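Search tips Search Kitchen Laundry Toys Workshop

Sorting out a box of old building blocks

8 Apr 2019
By the Terell household page
298 shares 12 comments

Plain blocks last for years if they are kept clean and have somewhere to go at the end of the day. Most of the trouble comes from the box they live in. It gets used for everything, the blocks sink to the bottom under the train track, and in the end the whole lot is tipped out on the carpet to find one piece.

Start by emptying the box completely. Do it on an old sheet, then you can carry the sheet outside afterwards and shake off the dust and crumbs. Put anything that isn't a block to one side and deal with it later. If you stop to mend the garage now you will still be there at teatime.

Cleaning

Bare wooden blocks should not be soaked. The grain swells and the edges go furry, and they never stack as well again. Wipe them with a cloth wrung out in warm water with a drop of washing-up liquid, then again with a clean damp cloth. Stand them on end on a towel and turn them once. Leave them overnight before they go back in the box. A radiator will dry them faster but can split them.

Painted blocks get the same treatment, but try your cloth on one face first. If colour comes off, stop there and use a dry brush. Any block with flaking paint and no known history is best thrown away, particularly if there is a baby in the house.

Plastic blocks can go in a bowl of warm soapy water. Hollow ones with a seam often let water in, so squeeze them and leave them seam side down on the draining board. We tried the dishwasher on a set from the Zinemholm market and 6 of them came out bowed. The rest were fine, but it was on the hottest wash, so try a cool one if you must.

For crayon, use a little bicarbonate of soda on a damp cloth. For sticker glue, rub in cooking oil, leave it for ten minutes and wash it off. Felt tip on bare wood will need fine sandpaper. Go along the grain and wipe off the dust before the block goes back.

Choosing the box

A wide, low bin is easier to live with than a deep one. Blocks spread out in a single layer can be seen and picked up without digging, and small children can reach the far side.

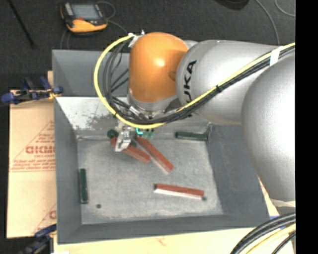
Colour makes more difference than shape when you are picking a bin. Bright patterned boxes hide what is in them, and a lid with pictures on is worse. On a plain grey floor the red blocks show up straight away, while a dark green one tucked in next to them is much easier to miss. If your set has a lot of dark pieces, go for a pale bin, or line the bottom with a piece of white shelf paper cut to fit.

Check the bin for sharp moulding along the rim and rub it down with fine sandpaper. Felt pads on the underside will save a wooden floor. The stick-on ones from Irkis have lasted since May on ours – the cheaper ones came off in a week.

Keep a small tub for odd pieces from other sets. Go through it every 3 months and give away what hasn't been claimed.

12 comments Share this tip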